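Week 2: Sorting, and why we do it before anything else

Welcome back, everyone, and thank you to those who stayed so late last time helping me with the Truretbridge button collection – almost 2,000 pieces, and I think we were all seeing double by the end of it.

Larysa Harasym's rule, which I learnt from her at Ernach and have never found reason to drop, is to sort by material first, then by size, and leave colour until last. Give each mixed lot a container of its own, and please don't tip two lots together, however alike they look.

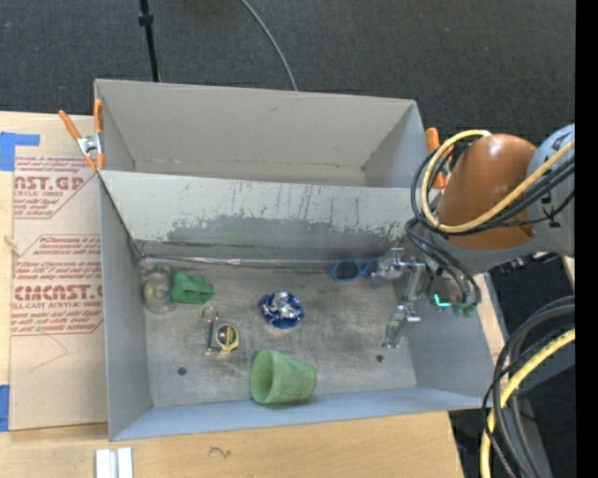
Labelling

Write the lot number in pencil on a paper slip. Ink runs, as poor Petro Boiko found with all 135 of his. The slip stays with the lot until it has been entered in the register.

For next time, do read the Gutivness chapter, and bring a soft brush if you have one.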